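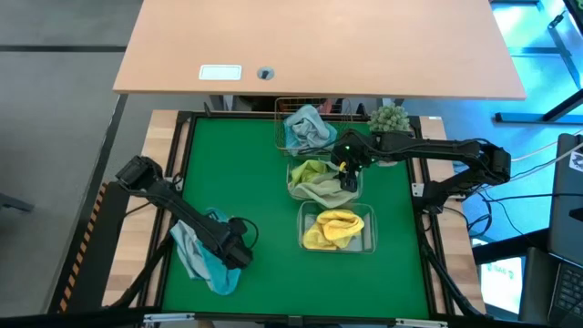
Jirayu Yensuk
Spent the morning sorting the towel cupboard. It took longer than it should have, so a short thread on what I settled on.

Jirayu Yensuk
I used to fold everything into neat piles. The piles fell over whenever anyone took one from the bottom, so I've stopped. Hand towels now go in open containers and I leave them loosely bunched.

Jirayu Yensuk
Sorted by colour. Blues go in a wire mesh basket, yellow-greens in a clear plastic bin. You can tell from across the room what's in each and what needs washing.

Jirayu Yensuk
The mesh one is better for anything that might go away slightly damp. The plastic one slides more easily on a shelf and doesn't snag loops. I wouldn't put a wet towel in it.

Jirayu Yensuk
Don't overfill. Five hand towels is my limit for one container. At nine they spring out over the top and end up on the floor.

Jirayu Yensuk
Chalerm Limsakul asked where to get the baskets. There's a hardware shop in Trinham that keeps them at the back, next to the paint. I bought mine in August and they had plenty.

Jirayu Yensuk
Bath towels are still folded in thirds on the bottom shelf. They're too big for any of this. Sheets are next, probably at the weekend.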